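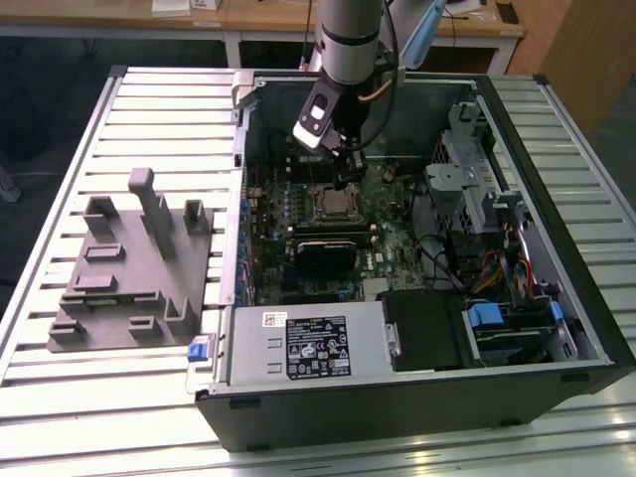
Kann man einem Roboterarm in einer kleinen Werkstatt beibringen, einen PC zu zerlegen und wieder zusammenzusetzen?
Für einzelne Schritte geht das mit etwas Geduld. Einen Speicherriegel ziehen oder einen Stecker lösen kann man einrichten, ein ganzer Rechner ohne Hilfe von der Hand ist für uns noch weit weg.

Werkstatt Pondholm – Galerie
Projekt „Pillow“, Stand November
Text: Heledd Sayce

Pillow ist unser Arbeitsplatz für das Zerlegen von alten Rechnern. Wir bauen seit dem Frühjahr daran, meistens am Abend und immer in der gemeinsamen Werkstatt. Deutsch ist nicht meine erste Sprache, bitte schreiben Sie mir, wenn ein Fachwort falsch ist. Das Wort „Netzteilentriegelung“ habe ich dreimal nachgeschlagen.

Zum Bild: Der Greifer über dem Prozessorsockel
Der Tower liegt auf der Seite, das Seitenblech ist ab. Der Greifer kommt von oben und steht knapp über dem Sockel, ein Kühler ist nicht montiert. An dieser Stelle üben wir das Anfahren. Die Finger müssen zwischen den Bauteilen Platz haben, auch wenn der Arm ein wenig schräg kommt.

Der Tisch
Die Arbeitsfläche besteht aus Aluminiumprofilen mit Nuten. Für uns ist das die beste Anschaffung vom ganzen Projekt gewesen. Früher hatten wir eine Holzplatte, und nach jedem Umbau waren neue Löcher darin. Der Nachteil ist das Licht: Die Kanten der Profile spiegeln stark, und am Nachmittag gegen 16 Uhr ziehen wir deshalb den Vorhang zu.

Die graue Aufnahmeplatte
Links neben dem Rechner liegt die Platte aus dem 3D-Drucker. Sie hat einen hohen Pfosten, Bügel in U-Form und niedrige Blöcke mit Schlitzen. Gedruckt haben wir sie mit 50 Prozent Füllung, das war wahrscheinlich zu viel, aber sie biegt sich nicht. Die erste Version hatte Schlitze, die zu eng waren. Ich habe sie mit der Feile bearbeitet und dann doch neu gezeichnet. Wer selbst so etwas plant: Bitte zuerst nur einen Schlitz drucken und mit einem echten Teil probieren. Ich habe das beim zweiten Mal gemacht und dabei viel Material gespart.

Die blauen Teile im Gehäuse
Dieses Gehäuse haben wir wegen der blauen Griffe und der blauen Entriegelung am Netzteil ausgesucht. Solche Teile sind für die Hand gemacht, aber der Greifer kommt auch gut damit zurecht. Eine Schraube ist dagegen immer ein eigenes Kapitel. Für Anfänger empfehle ich darum ein Bürogerät, bei dem man viel ohne Werkzeug lösen kann. Gebraucht bekommt man sie günstig, unseres kam von Sestetti, einem Händler für ausgemusterte Geräte, für 56 Euro mit Versand.

Die Kabel
Rote, orange und gelbe Leitungen gehen zwischen den Bauteilen durch, dazu kommen die schwarzen Kabel, die vom Laufwerksbereich zur Hauptplatine führen. Diese Kabel machen uns mehr Arbeit als alles andere. Eine Platine liegt bei jedem Versuch an der gleichen Stelle, eine Kabelschlaufe liegt nie gleich. Wir haben zwei Methoden probiert:

Kabel mit Klettband zur Seite binden. Das funktioniert gut, aber ein Mensch muss vorher binden.
Den Greifer die Schlaufe wegschieben lassen. Schöner, aber er bleibt manchmal hängen, und dann drückt jemand den Notaus.

Im Moment binden wir.

Der Prozessor und seine Halterung
Der silberne Deckel sitzt in einem Halterahmen. Den Rahmen öffnen wir noch mit der Hand. Für den Hebel braucht man Kraft und gleichzeitig Gefühl, und unser Arm hat nach meiner Meinung genug von dem ersten und zu wenig von dem zweiten. Die Kontakte im Sockel sind empfindlich, darum fahren wir in diesem Bereich nur mit kleiner Geschwindigkeit.

Die Speichersteckplätze
Unter dem Prozessor sind zwei Steckplätze mit dunklen Riegeln an den Enden. Sie sind unsere nächste Aufgabe. Der Plan ist, erst beide Riegel aufzudrücken und dann das Modul gerade nach oben zu ziehen. Gerade ist das wichtige Wort. Bei einem Winkel von wenigen Grad klemmt das Modul, das kennt jeder, der es schon einmal selbst gemacht hat.

Die Steuerung
Unser Programm heißt Ruddock. Es speichert Positionen, fährt sie der Reihe nach ab und schreibt jeden Versuch in eine Liste. In der Liste stehen jetzt 634 Einträge, davon 121 mit dem Vermerk „abgebrochen“. Die meisten Abbrüche kommen von den Kabeln, einige von mir, weil ich den Nullpunkt nach dem Umstellen nicht neu gesetzt habe. Seitdem klebt ein Zettel am Bildschirm.

Was wir suchen
Flache Fingerspitzen aus Gummi, nicht breiter als ein Bleistift. Wer eine gute Quelle kennt oder eine eigene Form gegossen hat, kann sich gerne melden. Auch alte Bürorechner mit Griffen und Riegeln nehmen wir an, mit oder ohne Festplatte. Bitte keine Monitore, wir haben keinen Platz mehr.

Besuch in der Werkstatt
Man kann uns nach Absprache ab 18 Uhr besuchen. Bitte während der Fahrt nicht über den Tisch greifen – der Arm hält zwar bei Widerstand an, aber man erschrickt trotzdem. Die Zeichnungen der Aufnahmeplatte gebe ich auf Anfrage weiter, die Maße passen allerdings nur zu unserem Gehäuse.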